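A day out at the Urquijo works
Posted 7/5/19

I had been meaning to go to the Urquijo open day ever since my sister-in-law went in the spring and came home talking of nothing but buttons. They open the old works to visitors a handful of times a year, and the May one was full before I'd even found the booking page, so when the summer date came up I put my name down straight away and then spent the evening persuading my husband that he liked factories too. (He does. He just likes to be asked twice.)

For those who don't know it, the works is a long brick building by the canal, three floors high, and for most of its life it made buttons. Coat buttons mainly, and later on the little pearly ones that go on baby clothes. The button firm packed up a long while ago and the building is now let out in bits to small businesses, but the owners have kept one whole wing more or less as it was, and that's the part the tour takes you round.

We came by train and walked along the towpath, which I would recommend to anyone with decent shoes. It takes longer than the website says, but there are ducklings, and a lovely stretch under the lime trees where you can smell the blossom before you get to it. If you're driving, the car park is behind the building and the turning is very easy to miss. We watched three cars miss it while we were eating our sandwiches on the wall.

Our guide was Kevser Gündoğdu, whose mother worked in the sorting room, and she was the best thing about the day. She has a soft voice and you do need to stay near the front, but she never hurries anybody, and when a little boy asked whether people ever put the buttons up their noses she gave him a proper answer. Yes, they did, and there was a first-aid book to prove it.

We began in the cutting room on the ground floor. The machines are still bolted down in their rows and one of them, the Buvura, is still run for visitors. I had expected a polite little clatter. Goodness me! It stamps out blanks with a thump you feel in your knees, and they drop into a tin tray underneath, and everybody is given one to keep. Mine is a sort of toffee colour and has no holes in it yet, so I suppose it isn't really a button, but it is on the kitchen windowsill and I'm very fond of it.

From there it's up the stone stairs (worn into dips, hold the rail) to the sorting room, which has the big north windows. The women sat along here with trays in their laps and picked out the bad ones by eye, 1,000 at a time, and Kevser says her mother could still spot a chipped button across a room when she was a very old lady. There is a wall of sample cards in this room and I could happily have stayed all afternoon. Row after row of them, greens and plums and a blue I have been trying to match in wool ever since. My husband found a card of duffel coat toggles and said he'd had that very coat at school, and we had to wait while he looked for his size.

After the sorting room you are free to wander about on your own for a while before tea.

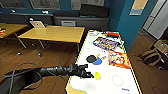
A purple-wrapped bar and a red packet on the white table.

I must say something about tea, as several of you have written to ask what the food is like at these places. It was in the old canteen, which still has its serving hatch and its green tiles. You pay 50 pence for a cup and they top it up for nothing. There was a cheese scone, very good and still warm when I got it, and a lemon drizzle that had gone before we reached the hatch. I had the ginger cake and didn't regret it. We shared a table with a couple from two villages over who knew our old dentist, and that took care of the best part of the tea break.

The second half of the tour is about the building itself, and I wondered whether it might be dull, but I enjoyed it nearly as much. A firm called Feneo has been looking after the repairs and they've put up boards along the landing explaining what was done and why. The roof was the worst of it. Rain had been getting in over the east end for years, and when they lifted the old lino there they found the floorboards underneath had gone soft as cake. Elsewhere the boards were sound and only wanted cleaning up, and I do love an old wooden floor, they make a room feel kind.

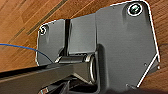 Dark grey metal plate against the wood of the floor.

If you can manage the last flight of steps, do go up to the pattern loft. It's low and rather warm, and there's a bench under the window where you can sit and look right down the canal as far as the church. The drawings are kept in flat wooden drawers and Kevser opens one or two of them. My favourite was for a button shaped like a daisy, with a note in the margin saying "petals too thin, will catch on cuffs". There was a whole range called Skistus, made for winter sports jackets, great chunky things you could do up in mittens. I'd buy a set tomorrow if they still made them.

The shop is by the door on the way out. It's small, and two people with rucksacks will fill it. I bought a jar of mixed buttons, a tea towel, and a card for my sister-in-law to say that she had been quite right.

A few practical bits. The toilets are on the ground floor only, so go before you climb. The lift reaches the sorting room but doesn't go up to the loft. Dogs can come into the yard and there's a water bowl by the pump. Bring a cardigan even if it's hot outside, the cutting room is chilly.

The next open day hasn't been announced yet. They put the dates up on the board by the gate first and on the website a little later, so if you live close by, keep an eye on the gate.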